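Posts > Hanitz Storage Services > Threads > Care of metal bins

Hanitz Storage Services
This September we are publishing our guidance on the cleaning and inspection of metal bins as a thread. It replaces the notice posted at the Rovano and Mao sites. Site leads are asked to read it through before the Friday handover.

Hanitz Storage Services
The guidance applies to open-topped metal bins, large and small, at both sites. Plastic totes, wire baskets and anything with a lid are covered separately. If you are unsure which group a container belongs to, ask the stores desk before cleaning it.

Hanitz Storage Services
We hold 3000 bins across Rovano and Mao. At the last review, 86 were set aside for further attention. Most of these had a minor fault that could have been corrected on site, such as a sticky label residue, packed dirt in a corner or a rough spot on the rim.

Hanitz Storage Services
A bin should be emptied completely before it is cleaned. Small items collect where the walls meet the floor, and they are easily missed when the walls slope. Look into each corner with a hand lamp. Anything found goes back to the stores desk with the bin number written on the bag.

Hanitz Storage Services
Dry cleaning comes first. Use a soft brush and work from the back wall toward the front, then collect the dust with a pan or a vacuum. Compressed air is not permitted for this purpose at either site.

Hanitz Storage Services
The brushes issued under the Bristulness program are marked with a colored band on the handle. Please keep them with the bin cleaning kit. Several have been found in the loading area, where they had been used to sweep the floor, and those have been withdrawn.

Hanitz Storage Services
For wet cleaning, use warm water and the mild detergent supplied. Wring the cloth out well. Do not pour water into a bin, and do not use a hose. Wipe the walls first and the floor last, then go over every surface again with a clean, damp cloth to remove the detergent.

Hanitz Storage Services
Steel wool, scouring powder and metal scrapers are not to be used. Tape residue can be lifted with a plastic scraper after a damp cloth has been left on it for a few minutes. If residue remains after a second attempt, leave it and record it.

Hanitz Storage Services
Bins must be fully dry before anything is placed in them. A bin may be dried by hand or left to stand. In the Mao building, where the air is often damp in the morning, we ask that they be dried by hand. Bins should not be stacked wet under any circumstances.

Hanitz Storage Services
We have received a number of questions about surface marks, and the following posts deal with those. They were prepared by Suqin Zeng, who maintains the inspection record for both sites.

Hanitz Storage Services
Scuffing on the floor of a bin is normal wear. Parts slide over the metal every time they are put in or taken out, and pale streaks will appear in the places that see the most contact. A scuffed floor does not need to be reported, polished or repainted.

Hanitz Storage Services
Fine scratches are treated in the same way. Run a gloved hand lightly across the mark. If the glove does not catch, no further action is needed. If it does catch, put a tag on the rim and move the bin to the inspection rack.

Hanitz Storage Services
Dark marks call for a little more care. Rub the area once with a clean white cloth. Marks that transfer to the cloth are dirt or loose residue and can be cleaned as described earlier in this thread. Marks that stay where they are should be entered in the record as abrasion, with a note of which surface they are on.

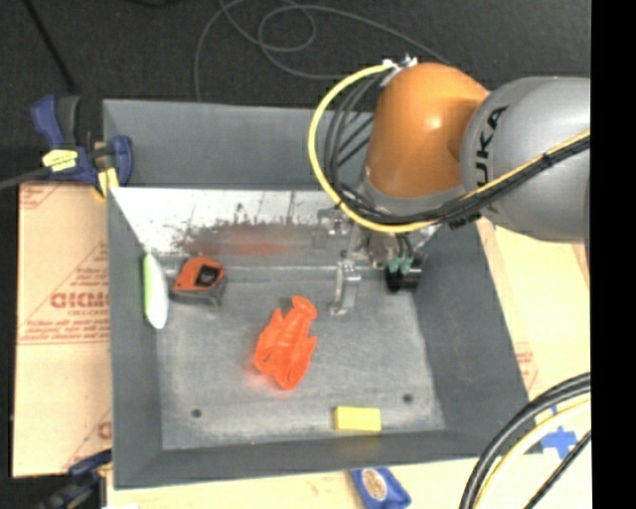

Hanitz Storage Services
Entries should name the surface in plain terms: back wall, left wall, right wall, front wall or floor. Please do not write "inside" or "side" alone. Last year's record contained many such entries, and the inspection team had to go back and look at each bin a second time.

Hanitz Storage Services
Shiny surfaces can be misleading. A colored patch on bright metal may be a stain, or it may be the reflection of something nearby. Move your head to one side and look again before you write anything down. A reflection will shift and a stain will not.

Hanitz Storage Services
Dents are recorded only when they change how the bin sits or when they trap small items. To check the first, press down on each of the 4 corners in turn. A bin that rocks is to be tagged. For the second, ask whether an item resting in the dent could be picked out without difficulty.

Hanitz Storage Services
Condition is graded on a scale of 3. Grade 1 is fit for use. Grade 2 is fit for use with a mark on the record. Grade 3 is withdrawn until inspected. Sites have asked whether an intermediate grade could be introduced. We have considered the request and have decided to keep the present scale.

Hanitz Storage Services
A bin at grade 3 keeps its number and its place in the record. Please do not move its label to another bin, even for a single shift. A temporary number can be issued by the stores desk on request, and it must be returned when the original bin comes back into service.

Hanitz Storage Services
Bins that are too large to be carried are to be cleaned where they stand. The area must be made safe by the site lead before anyone reaches into the bin, and the site lead must remain present until the work is complete. This rule applies to all shifts, including short ones.

Hanitz Storage Services
Gloves are required throughout. Cut-resistant gloves are kept in the cabinet beside each stores desk, and spare pairs in small sizes have been ordered for Rovano following a request from the evening shift.

Hanitz Storage Services
Printed copies of the inspection record are available from both stores desks. Completed sheets should be handed in at the end of the shift and should not be left in the bin. Corrections to this guidance will be posted as replies to the first post in this thread. Questions may be addressed to Suqin Zeng through the stores desk at either site.

Contact the stores desk | © Hanitz Storage Services | Back to top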